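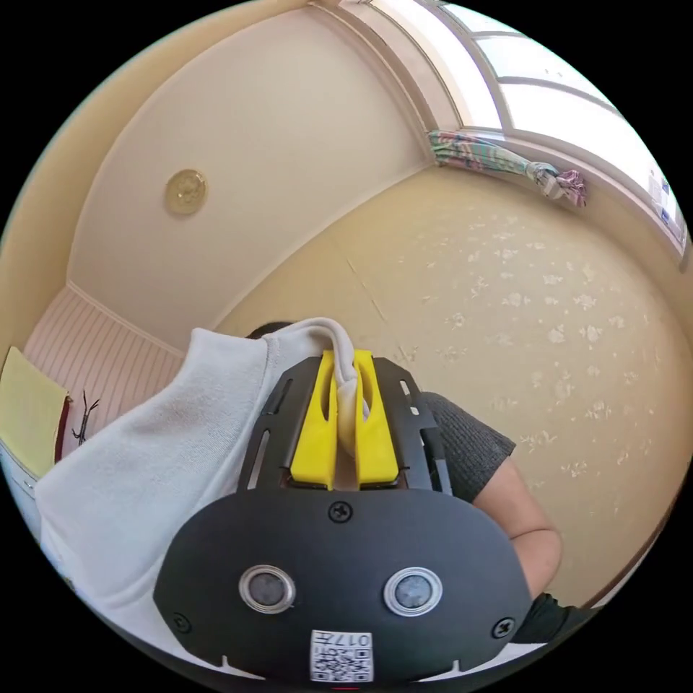 ## The Dinsa white bath towels, after 13 weeks in my house

I have reached the age where I have opinions about towels. I'd like to pretend this crept up on me, but I can name the moment. I was staying at a friend's place in Mollthorpe in June, got out of the shower, and dried myself in one pass. One! At home I had a stack of gray things from my first apartment that pushed the water around like a squeegee. I came downstairs and asked Kofi Abubakari, who has known me since college and deserved better, where he got his towels. He told me. He also told me what they cost, and I went quiet for a bit.

They were Dinsa. A set of four bath towels is $95, plus shipping, and they come in white, a slightly different white, and a color the website calls Oat. I bought the first white.

### What shows up

A cardboard box, a paper band around the towels, and a care card printed on stock so heavy you could level a table with it. The card tells you the story of the cotton. I read the story of the cotton. It has a river in it.

Out of the box they feel wonderful and dry nothing. This is true of nearly every new towel, so I don't hold it against them, but if you have company coming on Thursday, don't order a set on Tuesday and expect applause. There is a finish on new cotton that makes it feel plush in the store and beads water like a waxed car. It took three washes to get rid of it. I did the first one with a cup of white vinegar and no detergent, which made the whole laundry area smell like a deli for an evening.

And they shed. My dryer's lint trap after the first load held something you could have given a name and taken to the vet. Second load, half that. By the fifth it was down to normal, and I stopped finding white fluff on my black socks, mostly.

### Drying people

After the third wash they did what Kofi's did. These are heavy towels with a longish loop, and they pick up water the moment they touch it. I have long hair, and my usual routine is one towel for me and one for my head. With these I can get away with one for both if I'm late, and I'm usually late.

They're big, too. My husband, who is tall and has spent his adult life choosing which part of himself to cover on the way down the hall, no longer has to choose. He has not mentioned the towels once, but he has stopped using the old ones, and from him that's a five-star review with photos.

### Drying the towels

So now the bad part. A thick towel holds a lot of water, and the water has to go somewhere, and in my bathroom it has nowhere to go. We have one small window that was painted shut by a previous owner. Folded in half over the bar, a Dinsa is still damp at dinnertime from a morning shower. Hung flat on its own bar it's fine by afternoon. We own two bars. We have four people.

I ended up putting hooks on the back of the door, and hooks are worse, because everything bunches in the middle and the middle stays wet. By week six I had a towel with a smell. Not a terrible smell – more like a basement that's been tidied. A hot wash with washing soda fixed it, and then I bought a third bar and made everyone swear an oath.

The dryer takes its time with them as well. My old towels were done in one cycle. These need a cycle and then another half, and if you mix them in with T-shirts you get crispy T-shirts and wet towels. Give them their own load. The care card says "tumble with care," which I have tried to do, but I find the machine handles most of the emotional side of things.

### Wear and tear

Thirteen weeks isn't long in the life of a towel, so take this for what it is. The hems are straight on three of the four. The last one has started to ripple along one short end, where the woven band has shrunk more than the rest, and it now folds into a shape I'd call "ambitious." I have one pulled loop, courtesy of the cat. I snipped it, and it hasn't run.

White has held up better than I feared. My younger kid washes her face by wiping it on things, so I expected ruin. But white can be bleached, boiled, and generally yelled at in ways that Oat can't. The one real stain is hair dye, and it's mine, and I'm not discussing it.

I will say that the hanging loop is sewn on the long side. I don't know who hangs a towel that way. If you do, you'll be thrilled.

### What else I tried

I borrowed a Skolitz waffle towel from my neighbor Kristaps Ots. It's thin, it dries in the time it takes to have breakfast, and it feels like being patted down by a very polite graham cracker. He loves his. He also swims in lakes in November. If your bathroom is a damp closet like mine, the Skolitz is the sensible pick, and I thought about it for a whole evening before deciding I'm not that sensible.

I also looked hard at Clallia, which makes a bath sheet that's cheaper and has more than 3,000 reviews, most of them glowing and a suspicious number of them using the word "sumptuous." I bought a single one. It was fine! It was soft for a month and then it wasn't. It lives in the car now, for the dog.

### The customer service bit

I wrote to Dinsa about the rippled hem, expecting to be told about the river again. They asked for a photo, apologized, and sent a replacement without making me mail back the first one. It took 2 emails. So I have five towels, one of them ambitious, and I've moved that one to the rotation for guests I don't know very well.

### Should you buy them

If you have a window that opens, or a fan that does more than hum, yes. They're pricey, they're slow to dry, and the first couple of weeks are mostly lint, and I still look forward to getting out of the shower in a way I didn't before. If your bathroom has no air in it, get the waffle ones, or get one Dinsa and keep it for yourself on the good bar.

Skip the matching hand towels. They're the same fabric cut small, they cost nearly half as much as the big ones, and they slide off the ring every time somebody shuts the door. The washcloths I can't speak to. I had to stop somewhere.

Four stars. I'd go up half a star if they moved that loop.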